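Search this site Search Go

Retention of Customer Records in Small Online Businesses: Project Report

Sânziana Costache and Amna Arain
December 7, 2022

Background

The project examined how small online sellers decide when to delete the personal data of former customers. Privacy law in many countries requires that records be kept no longer than needed, but it seldom names a period. The business must set one itself and be able to defend it.

Two firms agreed to take part. Iltham sells kitchen goods by mail order, and Unent runs a booking service for evening classes. Both gave us their written policies and answered our questions by email. No customer records were shared with us.

Findings

Iltham held 3,000 customer accounts at the start of the project. Of these, 900 had shown no activity since the firm changed its web store. The policy stated that inactive accounts would be removed "after a reasonable time," and no member of staff had been given the task. Order records must be kept for tax purposes – this was understood by the staff – but the same period had been applied to birthdays, delivery notes and saved wish lists.
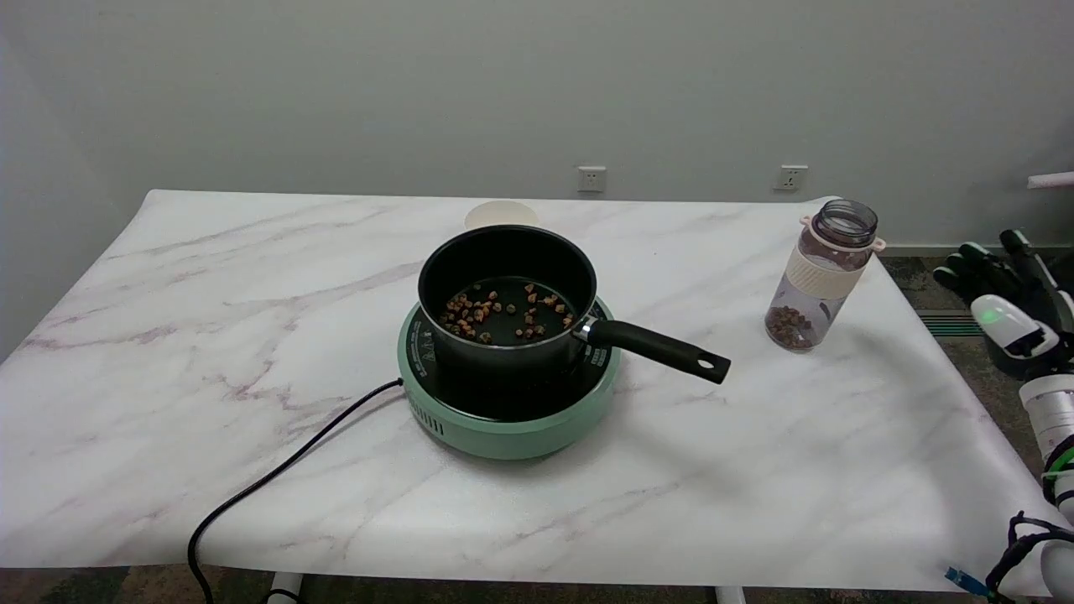 Unent had a clearer policy, with a fixed period for each type of record. Its difficulty lay with backups. Deleted entries remained in copies held by its hosting provider, Mikbridge, and the contract did not say when those copies were overwritten. Unent asked for this in writing in March and received a schedule, which is attached to the full report.

Recommendations

Each firm should list its records by purpose and assign a period to each. A named employee should carry out the deletions and keep a short log. Contracts with hosting providers should state how long backups are held.

Limits

The sample is small, and we relied on what the firms told us. We thank our supervisor, Dr. Mavromatis, for comments on the draft.

Comments (2)

PaulaK: Did either firm look at anonymizing the old accounts instead of deleting them?

Amna Arain: Iltham considered it for sales statistics. We did not have time to follow it up.

We use cookies to improve your visit. Accept Manage settings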